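4.2 Two pulses of settlement in the Tremness valleys

The most exciting result of this work came from the samples we had expected the least from. The 13 burials at Hinden had been stored since the 1970s with almost no context notes, and only the dense ear bones gave us usable DNA. Yet those bones let us split the ancestry of the upper valley into two clear parts, and they do it with a sharpness we did not dare hope for when sampling started in November.

The first part matches the older farming groups of the coast. The second has no close match on the coast at all. It sits nearest to the inland group at Bronda, and it shows up in the Hinden burials in long, unbroken stretches of chromosome. Long stretches mean recent mixing, so we can put a date on the meeting of the two groups: 13 generations before the oldest burial in the set. We find this wonderful, because the pottery from the same layers changes style at very nearly the same point.

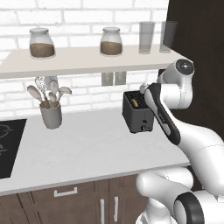 Selma Matić objected, when we first presented these dates, that a single pulse model will always give a neat answer, even when people kept moving between the valleys for centuries. She is right about the model, and her comment sent us back to the data. We reran the dating with two pulses and then with steady low-level contact. The two-pulse model fit best. The earlier pulse is faint and the later one carries most of the signal, which is just what one would expect if a few families came first and a larger group followed them up the river.

The language evidence points the same way. Todor Angelovski compiled 294 place names from the upper valley, and the names of streams and springs fall into an older layer that has no good source in the coastal languages. Field and village names belong to the younger layer. Streams tend to keep their names when the people around them change, so the split is a natural one, and it was a joy to lay his map over ours and watch the boundaries line up at the Ivanov ford.

There is still one awkward spot. Below the ford, the burials show inland ancestry but the stream names are nearly all coastal. Ramesh Mathur has suggested that the lower valley was resettled after a flood, and the gravel layer there would allow it. We cannot test this yet. Only the upper 100 cm of the deposit has been sampled, and the lower cemetery has produced a single genome of poor quality.

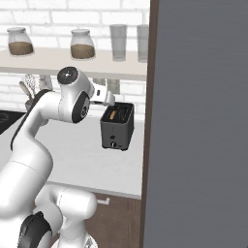

Figure 4. Robot arm with its gripper over a dark gray toaster.

To check that the later pulse was not produced by a few closely related people, we removed one member of each related pair and repeated the whole analysis with 800 resampled data sets. The date moved by less than one generation. Dropping the two youngest burials widened the range a little but left the center where it was. Full results for each run, together with the place name list, are given in the supplement.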